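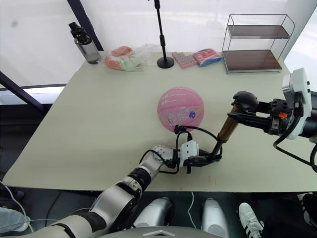 The Asby is our two-armed tabletop robot, and we built it for the kind of fiddly everyday job where one hand has to hold still while the other one does the moving. Most shops and labs that call us already own a single arm and have found out how much of ordinary life needs a second. Blowing up a ball is one of our favorite ways to explain it: the left hand, with its jointed fingers, takes hold of the black base of the pump, while the two-finger gripper on the right closes around the handle, and the hose runs over to the valve on the pink basketball. It's a humble little task, we know, but it asks for a steady hold on one side and a free stroke on the other, and that is pretty much the whole idea of the Asby.

Mixed hands, if you want them
You can order the Asby with two jointed hands, two parallel grippers, or one of each. We ship the mixed set more than any other (Hưng Đào on our build team has been rooting for it from the very first unit, and he's a little smug about it now). The jointed hand is good at wrapping around round or uneven things. The gripper is simpler, quicker to set up and easier to repair, and it's what we suggest for handles, knobs, lids and anything else with two decent sides to hold. Swapping one for the other takes a hex key and a bit of patience with the cables the first time!

What comes in the box
Robot body with both arms fitted
Your choice of 2 hands or grippers
Head camera, already mounted
Power supply and cables
Rolis teaching software, one seat
Printed setup guide, plus a spare set of wrist screws

Teaching it a job
With Rolis, you guide the arms through a task yourself and save each run as you go. Neusa Guerra, who writes our guides, likes to start new owners with roughly 100 saved runs of something simple before they try anything with a hose or a cord in it. Soft, bendy parts move around more than you'd expect, and it's worth giving them extra time. If you get stuck, send us your saved runs and we'll happily look through them with you.

Delivery and support
Orders placed before the end of May go out from our Prornthorpe workshop with a free setup call. Mỹ Quan takes most of these in the morning and is very good at untangling network trouble. Longer training visits can be booked separately through our partners at Sarmiento.

Want to see it try your own task? Write to Hằng Trịnh at the sales desk with a few lines on what you'd like done, and tell us how much table space you have.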